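Evaluation of the Trira Dual-Arm Teaching Kit
Student project report, Robotics Lab Course
Anqi Ye and Carmela Casado

1. Purpose

The department asked for a review of the Trira kit before deciding on a second unit. The kit is sold by Drundard and consists of two arms with parallel grippers, a camera module for each wrist, and the Kallio control software. We tested setup, teaching by hand, and a simple cup task. Speed and payload were outside the scope of the project.
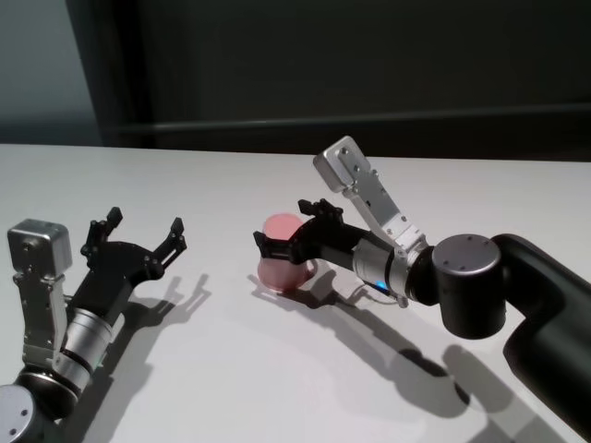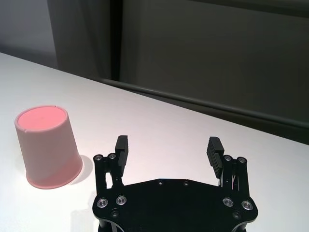 Cup task, first view from the head camera, second from a wrist camera.

2. Setup

Mounting and wiring both arms took one lab session. The manual covers the mechanical part well, but the section on camera calibration refers to menu names from an older version of Kallio. We lost most of an afternoon to this. Drundard support sent a corrected page on request, and calibration then ran without errors on both wrists.

3. Method

Each trial used one plastic cup on a bare white table. The task was to pick up the cup with one arm and pass it to the other. Motions were taught by moving the arms by hand and saving waypoints in Kallio. We recorded 174 trials in October. A trial counted as complete if the second arm held the cup for 10 seconds after the first had let go.

4. Results

Of the 174 trials, 167 were complete. In three of the failed trials the second gripper closed before it had reached the cup. The others were drops during transfer, all with the gripping force at its lowest setting. Raising the force by one step ended the drops, at the cost of slightly bending the cup wall.

The wrist views were useful for setting the approach angle. The head view alone made it hard to judge the distance between fingers and cup — an error there only showed up at contact.

5. Comparison

The lab already owns a Flestine single-arm kit. Its software is easier to learn and its manual is current. It cannot be used for transfer tasks without buying a second controller.

6. Recommendation

We recommend the Trira kit for the advanced course only. Drundard should be asked to supply the corrected calibration page with the unit. Saved waypoints and trial logs are in the course folder under Kallio exports.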